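[Vanity-Swap] Re: what to keep in the vanity drawer?

3 comments | Share this post

McKinnon wrote:
> I finally have the Onora dresser home and up against the wall, and I am
> embarrassed to say the top was covered by the second evening. Does
> anyone have a system? And do I line the drawer, or leave it alone?
> It seems a shame to hide that nice wood.

Dear McKinnon, and everybody else reading along,

Congratulations on getting it home! I know what those things weigh, and I hope you had somebody strong on the other end. I have been meaning to write to the list since September about ornate dressers, so you've given me my excuse, and I'm afraid you are going to get the long answer.

My feeling is that with a carved mirror the top has to stay nearly bare. The carving is already doing plenty of talking (all those roses!), and every bottle you set in front of the glass you see twice. I let myself have one vase up on the raised shelf, over at the end, and then whatever I'm going to pick up again within the hour, so glasses and a small pen-like thing. Pink and white flowers look lovely against cream paint, and artificial ones are fine by me. They never drip on the finish, and you can dust them with a soft paintbrush.
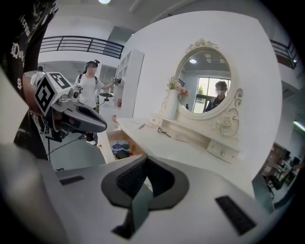 1. The front drawer

I'd skip the paper liner. A folded cloth does the same job and you can take it out and shake it, and a blue and white pattern like the one in that open drawer looks so fresh next to the wood. Fold it to half the width of the drawer and you still have the other side for your brush.

2. The little drawer under the shelf

Small things only, please! Hairpins, a spare button, the earring whose partner you still hope to find. I wax the runners on mine with a candle stub.

3. The mirror

Spray the cloth and never the glass, or it runs down into the carving and sits there. For the scrolls and the crest I use an old dry toothbrush, starting at the top.

Do let us know which wall you settled on. Mine stands across from the window and I love it there.

Warmly,
Alby Lowther

You are receiving this because you joined the Wondar newsletter. Manage your email preferences.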